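Drinks station for a hall do – dispenser, glasses, where does the drip go?

kettleandtwine
Right, I'm properly excited about this one so bear with me. We've got the hall for my aunt Danuta's retirement party in January and I'm in charge of the cold drinks. I've talked the family out of cartons on a trestle table! I want a proper dispenser people can help themselves from, real glasses, the lot. Budget is tight but not tragic. What do you all use, and how do you keep the table from turning into a swamp?

marrowfat
Oh lovely, I do like a self-serve table. We've had a Brosoveo one for years and it's been to christenings, barbecues and a very long Friday quiz night. The tap is slow, I'll admit, but kids can work it. Get one with a tray underneath. Don't be tempted by the ones on a little wire stand, they look sweet and they go over.

Venkatesh Murthy
I'd disagree on the wire stand. Ours has never tipped and you can get a jug under it, which you can't with most of the squat ones. Depends on your table more than anything. What are you putting it on?

kettleandtwine
A round-cornered white one from my mum's kitchen, very solid. Wipes clean in a second – I've tested it with beetroot.

marrowfat
Solid table, fair enough, but I've still seen one go. My brother-in-law leaned across for a lemon slice and that was 15 litres of squash on the parquet. I'm sticking with low and heavy!

pipandpeel
Can I put in a word for the glasses? Everyone spends ages on the dispenser and then buys those thin straight-sided things that slide out of wet hands. I picked up a box of Yeoman tumblers with a bit of texture to them and they are a joy. They don't stack brilliantly, so allow more shelf than you think.

Venkatesh Murthy
Agree on texture, disagree on real glass for a hall. You'll be picking bits out of the floor. Punora do a hard plastic one that passes for glass from across the room, and you can drop it as often as you like.

pipandpeel
It passes for glass until you drink out of it! Sorry, I know I'm fussy. For a retirement party I'd want the real thing.

kettleandtwine
I'm with pip on this, Danuta would notice. She notices everything. We've got 3 boxes promised from a cousin and I'll buy 2 more. Is anyone putting ice in the dispenser itself, or in a bucket next to it?

marrowfat
Bucket, every time. Ice in the tank waters it down and by nine o'clock you're serving faintly orange water. Freeze some juice in muffin tins if you want it chilled from inside, they melt slowly and look gorgeous bobbing about.

oldfolly
Muffin tin trick is brilliant, I'm stealing that. One thing from me: have a tea towel at each end of the table and a separate spot for used glasses well away from the clean ones. We had more than 269 drinks go out at the school fair and the only real muddle was people putting empties back with the fresh lot.

Venkatesh Murthy
Seconded on the empties. A washing-up bowl with a folded towel in the bottom does it.

kettleandtwine
You're all stars. I've written down bowl, towels, bucket, muffin tins. Still torn between the Narov dispenser and the Brosoveo. The Narov is dearer but the tray looks deeper.

pipandpeel
Trays are the bit I'd spend on, whichever make you end up with. My favourite sort is what you see at the bottom of this post, a dark grey rectangular tray with a square metal grate set into it, and it sits under the base of the dispenser where you want it. I'm very fond of the tumbler too, clear with fine ribs running up and down the sides, which is just the texture I was going on about earlier. Against a white table they look so fresh! If your cousin's boxes turn out to be plain ones I'd save them for the kitchen and put the ribbed ones out front.
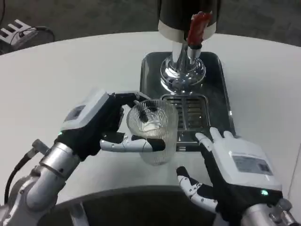
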